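Setting up the room scene and the approach task

Uretside Robotics Club, simulation track, unit 4

This unit covers loading a room into the simulator, checking its collision shapes, and recording approach runs. Finish unit 3 first. The drive base must already respond to velocity commands from your own script, and your config file must pass the syntax check.

Loading the room

Copy the room folder from the club share into the scenes folder of your project. Open your config file and set the scene name to match the folder name exactly, including case. Set the physics rate to 1000 steps per second. Leave gravity and floor friction at the values in the template.

Start the simulator in view mode with physics paused. If the walls load but the objects do not, the mesh path in the config is wrong. Relative paths are read from the project root, and a path that starts inside the scenes folder will fail without an error message.
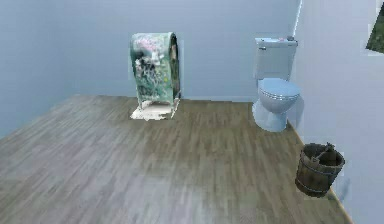 Collision shapes are separate from the meshes you see when the scene is rendered. Press C in the viewer to draw them as outlines. The toilet uses a box for the tank and a convex hull for the bowl and base. The wooden bucket in front of it needs a compound shape, because a single hull closes the open top and the stick standing up out of it then makes the hull far too large. Build the compound from a ring of thin boxes with a flat disk as the bottom, and give the stick its own capsule. The patterned fabric piece against the back wall can stay a plain box. Ignore the ragged white patch at its base; it has no collision shape and the robot will drive over it.

Placing the robot

Put the base on the open floor with its heading toward the back wall. Unpause physics and let it settle for 2 seconds before sending any command. If the base jumps at the start, it was placed below the floor surface. Raise the start height in small steps until the jump is gone.

Recording approach runs

The task is to drive up to the bucket and stop without contact. Run the approach script with logging on. It changes the start position and heading each time and writes one log per run. A run counts as a pass if the base stops inside the target zone and the contact list is empty.

You need 70 passing runs before moving to unit 5. Delete failed runs from the training folder but keep them in a folder named rejects. Svenja Stüber reviews the rejects with each team in October, and teams that have thrown theirs away repeat the set.

Known problems

The viewer freezes on the older lab machines when shadows are on. Turn shadows off in the config. This has no effect on the logs.

If contacts are reported while the base is standing still, check that the wheels are excluded from the contact list. The Skaklow base template does this already, but the Hollmann template does not.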